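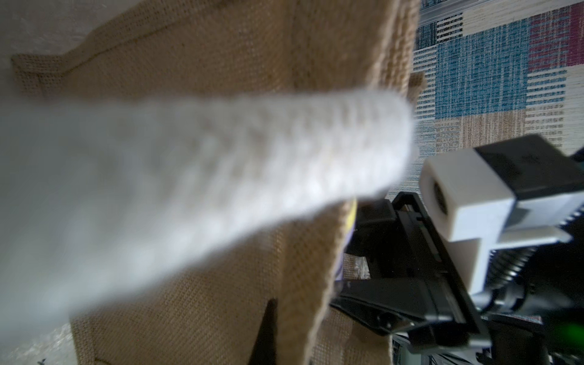

Skanardale student project pages | posted in August by Feyisa, robotics elective

This site uses cookies to remember your settings. Accept / Manage

So my project for the summer term was teaching a pair of robot arms to put flashlights into a burlap bag. I know, it sounds like a chore for a toddler! But a soft bag is a rotten thing for a robot. It sags, the mouth closes up, and it never has the same shape twice, and the shape was the part I wanted to study.

My method was imitation learning. I moved a set of leader arms by hand, the two real arms copied me, and the computer saved the joint positions and all the camera views together. I ended up with 235 demonstrations (my shoulders can confirm this). I threw out 18 of them where I'd hesitated so long that the arms were basically parked. Then I trained one policy, which we called Stukport after the bus stop outside the lab, on everything that was left.

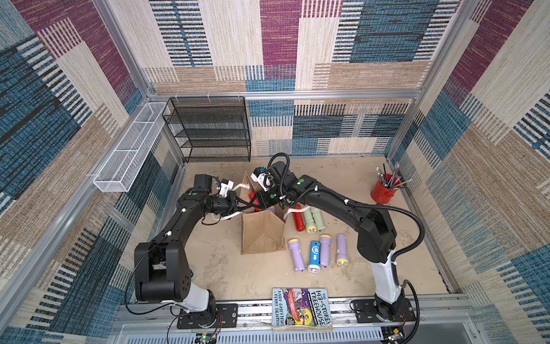

Why use two arms when one can pick up a flashlight?

The second arm is there to deal with the bag. With one arm the opening kept folding shut in my early tries, and the flashlight ended up on top of the cloth. With two, one gripper can tend the rim while the other one carries.

I ran 100 test trials with the trained policy and counted a trial as good only if the flashlight was in the bag and the gripper had let go of it. The policy made it in 796 of... no wait, that's my training log, sorry, 796 was the number of minutes the final training run took. I'm leaving the success table for the appendix because my partner team is still checking the labels. What I can say is that reaching and grasping gave me far less trouble than letting go.

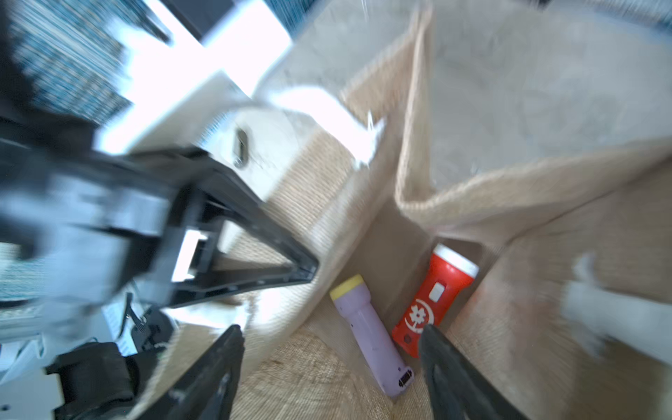

Red and lavender flashlights in the burlap, seen from the wrist camera.

Letting go is sneaky. If a finger opens against the cloth it drags the side of the bag along with it, and then the next flashlight has a different target. I re-recorded a bunch of demos where I opened the fingers more slowly and backed straight out, and the dragging got a lot better (I wish I'd done that in week one!). The other thing that helped was mixing up the starting spots, so that the policy
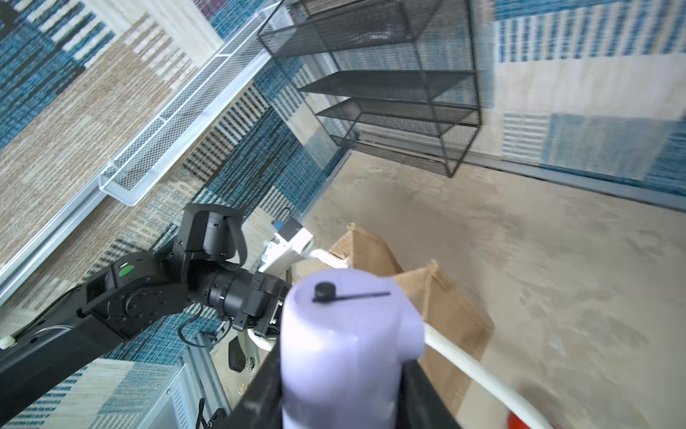 couldn't just memorize one path across the table. Color didn't seem to matter much to it, but how the flashlight was turned in the fingers mattered plenty, and a sideways grip was the one most likely to snag on the rim.

If I get more lab time I'd like to try the same policy on a stiffer bag, and on the canvas one the Rosavville group uses. My demos and notes are on the class drive, in the folder with the bad name.

Get new student reports by email. Subscribe to our newsletter. You can unsubscribe at any time.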